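Inicio > Superficies > Encimeras y tableros > Serie Sutik

Tablero Sutik para mesa y encimera
Fabricante: Disine
Referencia: SUTIK-25
Disponibilidad: bajo pedido

El tablero Sutik es una superficie de piedra sinterizada con acabado de aspecto mármol, pensada para mesas de comedor, barras de cocina y mostradores de comercio. Se sirve cortado a medida, con el canto pulido y los agujeros ya hechos si el cliente los indica en el pedido.

Disine trabaja la piedra en Pletutden desde 1896. El taller empezó con lápidas y peldaños y hoy corta sobre todo encimeras, aunque conserva la sección de restauración. La serie Sutik sustituye a la antigua Nkuna, que dejó de fabricarse en septiembre. Quien tenga una cocina con Nkuna y necesite una pieza de reposición puede consultar las existencias: quedan retales de casi todos los tonos.

Características
Material: piedra sinterizada
Grosor: 2 cm
Acabado: pulido o satinado
Cantos: recto, biselado o media caña
Uso: interior y exterior cubierto
Garantía: 25 años contra defectos de fabricación

Colores
Sutik claro: fondo blanco roto con veta gris.
Sutik arena: fondo beige con veta tostada.
Sutik noche: fondo oscuro con veta clara.

El dibujo de la veta cambia de una plancha a otra. Si el proyecto lleva varias piezas contiguas conviene avisarlo al hacer el pedido, para cortarlas todas de la misma plancha y en el mismo sentido. En las piezas con uñero o con esquinas en inglete la continuidad de la veta se estudia aparte y lleva un recargo.

Medidas y corte
Aceptamos croquis a mano siempre que lleven las cotas en milímetros. Para formas curvas pedimos una plantilla en cartón o en tablero fino a tamaño real, marcada por la cara vista. La plantilla se guarda en el taller hasta la entrega y se devuelve con la pieza.

El hueco del fregadero y el de la placa se cortan según la ficha técnica del aparato, que debe enviarnos el cliente. No cortamos huecos a partir de medidas tomadas sobre el aparato antiguo. Los ángulos interiores llevan siempre un pequeño radio — un ángulo vivo acaba abriendo fisura.

Instalación
El tablero debe apoyar en toda su superficie o sobre una estructura nivelada. En voladizos largos hay que poner escuadras, y el instalador debe comprobar antes que el mueble o el pie aguanta el peso. Se pega con silicona neutra o con adhesivo de poliuretano. Entre la pieza y la pared se deja una junta de 4 mm, que luego se sella.

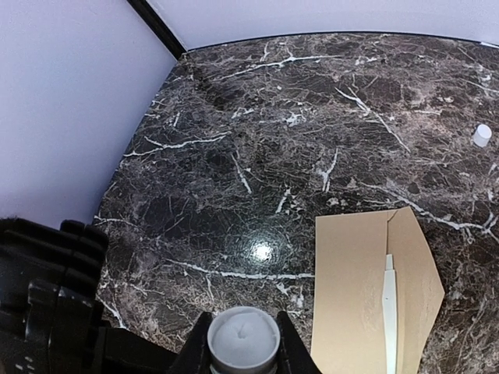 El sellado puede ponerse en blanco, gris o negro. Va incluido en el precio cuando la instalación la hacen nuestros equipos; si la hace otro profesional, el cartucho se pide aparte.

Limpieza y mantenimiento
Para el uso diario basta un paño húmedo con jabón neutro. Las manchas de café, vino o aceite salen con un desengrasante de cocina corriente, aclarando después. La cal se quita con vinagre rebajado con agua. No hace falta aplicar ceras ni selladores, que además dejan cercos en el acabado satinado.

No deben usarse estropajos metálicos ni productos con ácido fluorhídrico. El material soporta el calor, pero recomendamos salvamanteles para las ollas recién sacadas del fuego — sobre todo cerca de los cantos y de los huecos.

Pedidos y entrega
El presupuesto se prepara sin compromiso a partir del croquis, el color y el tipo de canto. Para confirmar se abona la mitad del importe y el resto a la entrega. Las piezas cortadas a medida no admiten devolución. El transporte es a pie de calle; la subida a piso se presupuesta según el acceso.

Las muestras de color se envían gratis, hasta 4 por pedido.

Tarifa vigente desde el 5 de mayo. Impuestos no incluidos.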